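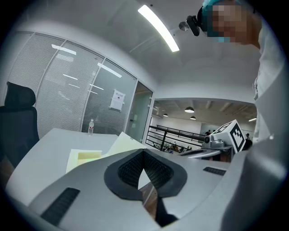
La densidad de puntada de un bordado se suele dar en puntos por centímetro, medida sobre la urdimbre y sobre la trama, y con ese único dato se comparan piezas que al tacto se parecen muy poco. En los muestrarios de la colección Udell el problema se ve enseguida: dos fondos con igual densidad nominal pueden dar un relieve cerrado o uno abierto, según el número de cabos y la tensión del hilo. Para describir esa diferencia adoptamos la distinción entre relieve liso y relieve punteado. El primero corresponde a superficies continuas, como la carcasa gris clara de la figura 3; el segundo, a superficies con un grano menudo y repetido, como el de las dos almohadillas negras que se juntan en el centro de la misma figura. Un fondo de medio punto bien tensado cae cerca del primer extremo y un relleno de nudos franceses, cerca del segundo.

El corpus consta de 26 muestrarios, todos sobre lino o algodón de ligamento tafetán. Quedaron fuera las piezas forradas, cuyo reverso no podía examinarse sin descoser. De cada muestrario se tomaron zonas de fondo, de cenefa y de motivo, hasta reunir 3397 puntadas anotadas una a una. La ficha recoge el tipo de punto, la dirección del cruce superior, los cabos y el estado de conservación. El inventario de partida es el que Maureen Sugden cerró el 10 de noviembre de 2001, con las signaturas sin modificar. En dos casos la signatura remite a un muestrario que después se dividió, y aquí se cuentan las dos mitades como una sola pieza.

La anotación se hizo con lupa y luz rasante, primero por el derecho y luego por el revés. Didier Riviere revisó las fichas sin conocer la primera lectura. Hubo desacuerdo en 728 puntadas, casi siempre en la dirección del cruce superior y sobre todo en zonas lavadas, donde el hilo se abre y el cruce pierde definición. En esas puntadas se mantuvo la lectura del revés – el recorrido del hilo entre una cruz y la siguiente permite a menudo reconstruir el orden de trabajo – y, cuando tampoco el revés resolvía la duda, la puntada se marcó como indeterminada.

Para tener una referencia controlada se bordaron además muestras nuevas sobre lino Skodora, con algodón Lorico de 6 cabos separado en grupos de uno, dos y tres. Todas las bordó la misma persona durante el mes de febrero, en bastidor redondo y con aguja sin punta. Se utilizó la carta Wang, una cenefa geométrica sencilla que alterna punto de cruz completo, medio punto y nudos, y que cabe entera en una banda estrecha. Las muestras no se lavaron ni se plancharon.

La comparación con las piezas antiguas tiene un límite claro. El lino nuevo conserva el apresto y sujeta el hilo con más firmeza, de modo que el relieve de las muestras tiende a ser más alto que el de un fondo equivalente del corpus. Por ese motivo las muestras se emplean solo para ordenar los tipos de relieve entre sí, y no para asignar una altura a las piezas de la colección. El efecto del lavado se trata en la sección siguiente.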